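Category: Research / Manipulation / Failure Reports
Last updated: June

4. Failure Analysis: Loss of Clearance in the Shared Workspace

4.1 Background to the fault

The two-arm cell at Corkstead was set up to study how a pair of arms can share a small working area without a fixed division between left and right. Each arm carries a two-finger gripper, and both are driven by the Clarkia planner, which assigns a volume of space to each arm and releases that volume when the arm reports that it has left. The cup task was chosen for the trial series because it is simple to reset and because it forces both grippers into the same small region above the table.

Over the series, the cell completed 2,145 trials. Of these, 262 were stopped by the safety layer before the task was finished. Most of the stops had known causes, such as a missed grasp or a lost connection to the operator station, and are covered in Section 5. The present section deals with a smaller group of stops in which the two grippers came closer to each other than the planner should have allowed. In two of these trials the fingers made contact. No person was inside the cell at the time of either contact, and the damage was limited to one finger pad. The group was nevertheless treated as a safety matter, since the same planner is used in a second cell where operators work within reach of the arms.

4.2 Conditions under which the fault appeared

The fault was not seen when one arm worked alone, nor when the arms worked at opposite ends of the table. It appeared only in the approach phase, when both grippers were open and both arms had been given permission to move toward the cup. Figure 1 shows this phase of the task in two views.

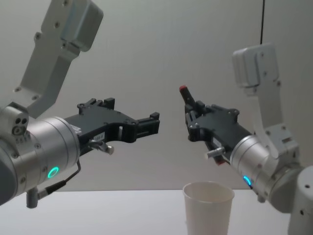

During a normal approach, one arm holds its position while the other lowers its fingers to the cup. The holding arm is expected to keep its reserved volume until the moving arm reports that its motion is complete. Log review showed that in the affected trials the reserved volume had been released early. The holding arm then received a new target and began to move while the other arm was still traveling downward. From the planner's point of view there was no conflict, as it held no record that the space was in use.

The early release was traced to the message that reports the end of a motion. The arm controller sends this message when the commanded path has been played out in full, and the planner reads it as proof that the arm has stopped. The two are not the same. Under load, or after a sharp change in direction, the arm lags behind its commanded path and continues to move for a short time after the message has been sent. In single-arm work the lag has no effect. In shared work it opens a brief period in which both arms are free to enter the same volume.

A second condition made the first one worse. The planner's model of each gripper had been drawn with the fingers closed. An open gripper of the type used here reaches well outside that shape, and the lower finger in particular extends into space that the model treated as free. The margin set around the model was large enough to cover this difference when the arms were still, but not when the lag described above was added to it. Neither condition alone was enough to bring the fingers together in our replay tests. With both present, the replay produced contact from the same starting positions as in the recorded trials.

4.3 Why the fault was not caught earlier

Acceptance testing of the cell followed the procedure given by Wu, in which each arm is run through its full range with the other arm parked. The procedure is sound for the purpose for which it was written, but it does not test the handover of space between two moving arms. A further test with both arms in motion was carried out in simulation. The simulated arms followed their commanded paths exactly, so the lag did not occur and the early release had no visible result.

The safety layer did act as designed. It watches joint torque, and it stopped both arms within its rated time once contact had been made. It has no measure of the distance between the grippers, however, and so it could not act before contact. The remaining stops in this group were made by the operator, Mereana Te Moana, who pressed the stop control when the fingers came close together. Her written notes on these trials were the first sign that the fault was more common than the two contacts suggested - the automatic log had filed them as ordinary operator stops, with no further detail.

Stereo recordings from the cell were reviewed alongside these notes. They were of limited use for timing, as their clock was not tied to that of the controllers, but they allowed the finger positions at each stop to be compared with those in the planner's model. In every trial reviewed, the lower finger of at least one gripper lay outside the modeled shape.

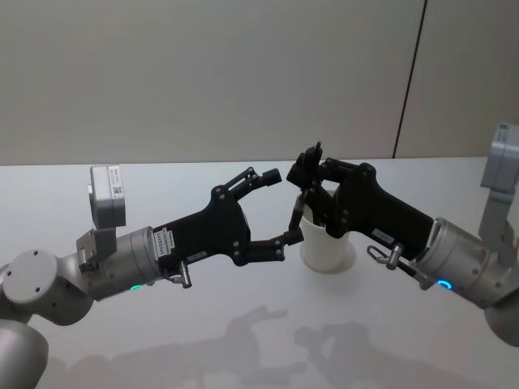 Figure 1. Approach phase of the cup task, with both grippers over the table. Two views.

4.4 Corrective measures

Three changes were made before trials resumed. The planner now releases a reserved volume only when the measured joint speeds have fallen below a set limit and have stayed there, and the end-of-path message is no longer used for this purpose. The gripper model was redrawn with the fingers at their widest opening. A separate monitor, built on the Stestar distance library, now runs outside the planner and halts both arms if the measured gap between the grippers falls below the permitted value.

The first change adds a short wait to each handover. Operators noticed the wait, and a request was made to shorten it by loosening the speed limit. The request was declined for the present series and will be considered again when more data on the lag are available.

A set of 1,000 further trials was then run with the changed system. No contact between the grippers was recorded. The distance monitor halted the arms on several occasions, all of them during recovery from a missed grasp, when the arms take paths that are not part of the planned task. These halts are still under study. Until that work is complete, the planner remains barred from use in any cell where a person may stand within reach of the arms, and operator stops must be entered in the log with a written reason.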